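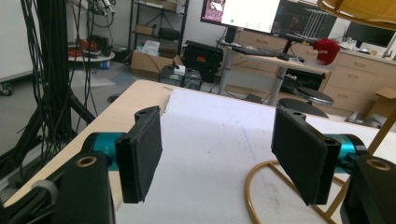

分类：乐队 / 录音

Brumia 的第二张录音做完了，母带上周拿到手，我在厨房、车里和耳机里各听了一遍，没有再要求改动。趁还记得，把过程写下来，主要给自己看，也给几个发邮件来问的人看。问得最多的是鼓怎么录的，鼓的部分放在中间，不想看别的可以直接往下翻。

先交代一下乐队现在的情况。我弹贝斯，写一部分词。Duarte Valente 弹吉他，也唱。Radwa Mansour 打鼓，她加入的时间最短，不到两年。之前的鼓手搬走以后我们用过一阵鼓机，那张录音就是用鼓机做的，现在听还可以，但是现场很难受，每首歌的速度都是定死的，Duarte 想在副歌前多拖一个小节都不行。Radwa 来了以后头几次排练，我们把旧歌全部放慢了，有两首慢下来以后就不成立了，干脆不再演。

所以这次录的六首歌里没有一首是旧的。

写歌

六首歌里有四首是从排练里长出来的，做法很简单：每次排练最后半小时不排歌，开着录音笔随便弹。我回家把录音听一遍，记下时间点，下次放给他们听。绝大多数没有用。有用的往往很短，几个小节，贝斯和鼓碰巧合上了，吉他在旁边做别的事。后来《窄桥》的主干就是这么来的，当时 Duarte 在调音，我和 Radwa 等他，弹了一段没头没尾的东西，录音里能听到他拧弦钮的声音。

另外两首是 Duarte 在家写好带来的。他写的歌和弦多，段落也多，第一次弹给我们听的时候往往有五六个部分。我的工作基本上是问他哪一段可以不要。他不太高兴，但一般过一个星期会自己删掉。《盐仓》原来有一个很长的中段，我们排了一个多月，最后演出前一天删的，删完没有人想起它来。

歌词一直是最慢的。我们唱两种语言，Duarte 用葡萄牙语，我写的部分用中文，有时候同一首歌里换。一开始有人说这样听的人会糊涂，我也担心过。演了几场之后发现听众对歌词的注意力本来就有限，人声在小场地里多半是糊的，能听清两三个词就不错了。中文放在葡萄牙语旁边有一个实际问题，就是声调。旋律往下走的时候如果字是第二声，听起来会变成另一个字。我试过完全不管，结果自己唱着别扭；后来就先哼旋律，再去找声调大致顺着走的字，很慢，一首歌的词可以写一个月。有一句改到最后只剩五个字，我还是觉得第三个字不对，录的时候 Duarte 说他听不出来，我说你当然听不出来。

《Simiyu》这首歌的名字也被问过几次。那是文件名。我给录音草稿起名字的办法是打开地图册随便翻一页，指到哪里用哪里，等有了正式的名字再换。这首到最后也没有想出正式的名字，就留着了。歌词里没有提到这个地方，请不要去找。

排练

我们在 Drulton 排练，一栋旧厂房的二楼，楼下做印刷。按小时租，里面有一套鼓和两只音箱，音箱有一只喇叭纸盆破了，低音一大就噗噗响，我自己背箱头去接另一只。房间长方形，顶很高，墙上什么吸音材料都没有，鼓在里面特别响。Radwa 在那里学会了打得很轻，这件事后来在录音里帮了大忙，下面会说。

进棚之前两个月我们改成一周排两次。第一次排曲子，第二次只排速度。排速度的意思是，每首歌选三个速度，差三四拍，各弹一遍，录下来，隔几天再听。弹的时候我总觉得快的那一版好，隔几天再听几乎每次都是中间或者慢的那一版好。我现在已经不相信自己当场的判断了。定下来的速度写在一张纸上，贴在鼓架旁边。录音那几天也按这张纸来，只有《盐仓》改过一次，往上加了两拍。

还有一件事是排间隙。哪里不弹。三个人的乐队很容易一直都在弹，怕空。我们把每首歌的第二段主歌拿出来，规定三个人里必须有一个停下来，轮着试，看谁停下来效果最好。大部分时候是我停。一个贝斯手写这句话有点心酸，不过听起来确实是对的，等贝斯再进来的时候整首歌会往下沉一截。

选棚

一开始想自己录。我有一个八路的接口，几支话筒，第一张就是在我家客厅录的。但是真鼓在客厅不行，隔壁有小孩，而且客厅的声音很小，有一种纸箱子的感觉。在 Drulton 试录过一次，楼下的机器声会从地板传上来，底鼓话筒收得清清楚楚，节奏还和我们的歌不一样。

后来去了 Valgate。这个棚是 Belmiro Fonseca 一个人在做，在城外，坐区间车再走一段上坡路。棚不大，一间录音室，一间控制室，中间的窗户很小，在控制室里只能看到鼓手的上半身。我们之前听过他给别的乐队录的东西，喜欢那种干的、近的鼓声。打电话过去，他先让我们寄排练录音，听完以后说可以，条件是不许用节拍器，除非他说要用。我们本来也不想用，就答应了。

定了四天。我们算过预算，三个人各出一份，再加上卖上一张和演出攒下的钱。全部做完，棚费、混音、母带、路费、换鼓皮和弦，总共 1,229 欧元。比第一张贵很多，第一张几乎没花钱，只买了一支话筒架。写出来是因为有人问，也因为我自己动手之前到处查不到一个具体的数。Belmiro 给的价钱算便宜的，他说平日的白天空着也是空着，所以我们三个都请了假，Duarte 还跟同事换了两个班。

第一天

第一天什么都没录。上午搬东西，下午调鼓。Radwa 带了自己的军鼓和镲，底鼓和通鼓用棚里的。Belmiro 把底鼓前皮拆掉，往里面塞了一条叠起来的毯子，敲了几下，又把毯子抽出来一半。军鼓调得比她平时低，她起初不习惯，说棒子下去没有回弹。调了大半天，最后大家都饿了。

鼓的话筒用得很少。底鼓一支，军鼓上面一支，头顶一支，房间里一支，放在离鼓三米多的地方，对着墙。通鼓没有单独放话筒。我问过要不要补，他说头顶那支里都有了，听不到通鼓就打响一点。事实是 Radwa 的问题正相反，她的镲打得很轻，通鼓和军鼓重，所以头顶那支话筒里各部分的比例基本就是对的，混音的时候几乎没有动。如果换一个镲打得很重的鼓手，这种放法大概会是灾难，满耳朵都是镲。给我写信问鼓声的几位，我觉得答案主要在这里，在手上，话筒型号我当时没有记。

吉他音箱放在走廊，门关上，门缝用被子堵住。贝斯走直插，同时把音箱放在一个小储物间里收一路。三个人都在录音室里面对面坐着，戴耳机弹。

第二天和第三天

基本的部分都是一起弹的，吉他后来补过，鼓和贝斯没有补。每首歌弹三到五遍，弹完进控制室听。控制室只有一张沙发，我总是坐在扶手上。

上午录得不好。《窄桥》弹了很多遍，没有错，也没有什么意思。Belmiro 不怎么评价，他只是在笔记本上写时间，有时候画一个圈。午饭后我们换了一首，弹《Simiyu》，第二遍就过了。他说那就留着，别再弹了。我想再来一遍，贝斯在桥段有一个音按得不实，闷了一下。他说可以，再来一遍，录下来两个都留着，明天你自己选。第二天我选了有闷音的那一遍。

这里记一个技术上的教训。我进棚前换了新弦，想着声音会亮一些。新弦在直插那一路里特别亮，手指滑动的声音全进去了，每次换把都吱的一声。第二天晚上我回家把旧弦装了回去，旧弦我没有扔，卷在盒子里。第三天的贝斯全是旧弦录的，第二天录的两首在混音时把高频压掉了。以后录音我不会再提前换弦了，至少要提前两个星期弹着。

第三天下午《窄桥》终于录成了，办法是把灯关掉。主意是 Radwa 出的，她说亮着灯的时候我们三个一直互相看，等着看谁出错。关了灯以后只剩走廊里透过来的一点光，看不清别人的手，只能听。第一遍鼓进早了，第二遍用了。成品里最后那个和弦一直拖到音箱的底噪出来，后面有椅子响一声，那是我。

《盐仓》也是那天录的，前面说过速度加了两拍。原因是人声，Duarte 唱得慢了换不过气来，在排练室里他一直站得离话筒远，没有注意到这个问题，在棚里话筒很近，吸气声大得像另外一件乐器。

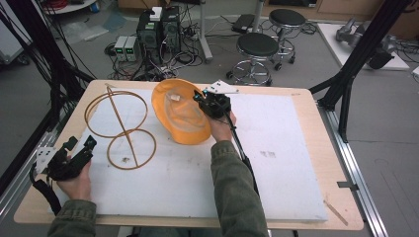 桌上倒放的橙色安全帽

第四天

人声和补录。Duarte 唱主歌唱得快，每首两三遍。我唱得慢。我不是唱歌的人，录和声还可以，单独唱一段的时候会想太多咬字。Belmiro 让我把一边耳机摘下来，用那只耳朵听自己在房间里的声音，好了一些。中文的部分他听不懂，只听音准和气息，所以字对不对要我自己负责。回来以后我听出有一个字的声调还是歪了，没有去重录。

《窄桥》的尾巴上有一段手风琴，是 Florêncio Baptista 拉的。他原来在一支舞会乐队里，现在教课，Duarte 小时候跟他学过一年。他上午来，我们给他放了一遍，他问什么调，然后让我们把鼓关掉，只听吉他。拉了三遍，三遍完全不一样。我们用了第一遍的前半和第三遍的后半，接的地方在一次换风箱的时候，听不太出来。他走的时候说贝斯太响。混音时我把贝斯拉下来一点，他是对的。

下午剩下的时间录了些小东西：铃鼓，拍手，还有一段倒过来放的吉他。拍手最难，三个人围着一支话筒拍，怎么拍都不齐，太齐了又假。最后录了四轨，用了一轨。倒放的吉他没有用。

混音

混音也是 Belmiro 做的，我们没有在场。他每混好一首发过来，我们三个人各听各的，写意见，由我汇总再发回去。这个办法比三个人坐在控制室里好，坐在一起的时候每个人都想把自己那一路推大。写下来就不好意思了。我们约定每首歌最多提三轮意见，三轮之后不管怎么样都算完。大部分歌两轮就够。《盐仓》用满了三轮，第三轮的意见和第一轮是相反的，等于绕回去了，Belmiro 很客气，没有说什么。

有几条意见我留着，以后可以参考：

《窄桥》，人声在第一段小一点，第二段不变。
《Simiyu》，军鼓上的混响去掉，全部去掉。
《盐仓》，吉他往左，手指声留着。
第四首的结尾不要淡出，直接停。

关于淡出我们争过。Duarte 喜欢淡出，他说淡出让人觉得歌还在别的地方继续。我觉得淡出是没有想好结尾。最后六首里有一首淡出，算是给他的。现在听那一首，淡出其实挺合适，我跟他说了。

混响整体用得少，主要靠房间里那支对着墙的话筒。需要空的地方就把那一路推上来，需要近的地方拉下去。《Simiyu》副歌听起来变宽了，就是推那一路，没有加别的效果。

母带

母带交给 Chang-ho Um 做。他给我以前的一支乐队做过，处理得很少，不会把音量压到顶。我发过去的文件里有两首电平不一致，他退回来让我重新导出，并且列了一张单子，采样率、头尾留多少空白、文件怎么命名。这张单子我应该在混音之前就要来。

歌的顺序是他定的，或者说他提了一个我们没有想到的。我们原来把最快的一首放在第一，他把它挪到第5首，用《Simiyu》开头。他说快的那首放在前面，后面的听着都像没有力气。整张长度不到 30 分钟，按他的顺序听下来确实不觉得中间有塌的地方。歌与歌之间的间隔也是他一个一个调的，最短的那处几乎没有停顿，前一首的镲还没散完后一首就进来了。

没做好的地方

第一，没有留够人声的时间。四天里有一整天花在调鼓和搬东西上，我不后悔，鼓声是这张里最好的部分，但是人声挤在最后一天，到傍晚 Duarte 的嗓子已经哑了。如果再来一次，我会把人声分开，隔一个星期单独去一天。

第二，吉他的音色太接近。六首歌用的是同一把琴、同一只音箱、差不多的旋钮位置。单独听哪首都没有问题，连着听会有点累。Belmiro 棚里挂着别的琴，Duarte 碰都没碰，说手不熟。

第三，没有人记笔记。Belmiro 记了他自己的，我们没有。回来以后想不起某一遍是哪一遍，只能从文件的时间倒推。下次我带一个本子。

第四，吃饭。Valgate 附近没有吃的，我们头两天靠面包和饼干，到下午四点脾气都很差。第三天 Radwa 从家里带了一锅扁豆饭，用毛巾包着，情况立刻好转。我甚至怀疑《窄桥》能录成跟这锅饭有关系。

接下来

这张会先做磁带，数量不多，封面 Duarte 的妹妹在画，她改了几稿，我看过的那一稿是一排晾衣绳。网上的版本和磁带同一天放出来。十月有一场演出，在 Drulton 楼下的院子里，印刷那家的老板同意借给我们，条件是晚上十点以前结束。到时候六首会全部演，按录音的顺序，手风琴那段由 Florêncio 来拉，他答应了，说要坐着拉，请我们准备一把没有扶手的椅子。

现场和录音会有些不一样。排练的时候我们已经在改了，《盐仓》又慢了回去，因为现场 Duarte 可以离话筒远一点。我的那几句中文，有一句改了两个字，就是声调歪了的那一句。录音里是旧的，现场唱新的，有人对照着听发现不同，不用写信来告诉我。

磁带想要的可以先留言，我按顺序记下来。邮费等称过重量再说。鼓皮的型号我去问了 Radwa，她说在底鼓旁边的包里，回头抄给我，抄来了我补在评论里。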